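Most of this week went on the equipment list for the fall, so this is a post about money. We have to send one order to cover everything through August, and Armelle Bouvier wants it as a single sheet she can sign.

The arm and the gripper are already paid for. What's left is the recording side: gloves, printed markers, cable and the things we pick up. I had put the objects at the bottom of the list. After a long session at the red table in Kiltport I moved them up.

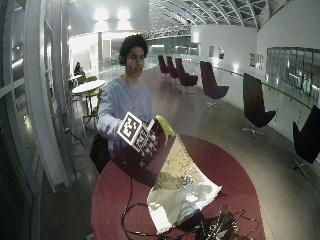 *Marker on the front of the box, sheet on the table, cable everywhere.*

Cable first. Our present ones are thin and they curl all over the tabletop. I asked Barbier for a price on a longer, softer cable and got 147 for the set. I'm taking it. Wireless would be nicer, but the quote from Mornitz was far above what we have, and I don't want to spend next year changing batteries.

Markers are cheap to print and slow to mount. I've put down 200 small ones and a better glue. Monique Sabatier thinks we should pay for rigid blocks on every glove and stop sticking flat tags on by hand. She's probably right about the back of the hand, where a flat tag bends with the fabric.

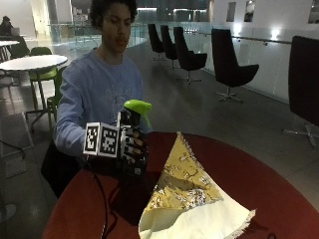
Gloves are the expensive line. I want 2 more, both right hands, so that one can be out for repair while we keep working. Florkel will hold the price until the end of the month if we take them together. A left glove can wait for the next budget.

For household objects I've set aside 300. That covers spray bottles, boxes, wrapping sheets and cups, with spares of each. Soft things like the sheets need replacing sooner than I'd planned for, so they get their own row now.

Still open: a second table, and who pays for shipping the gloves back when they need service. I've written to Florkel about the shipping and will add the answer to the sheet before it goes to Armelle.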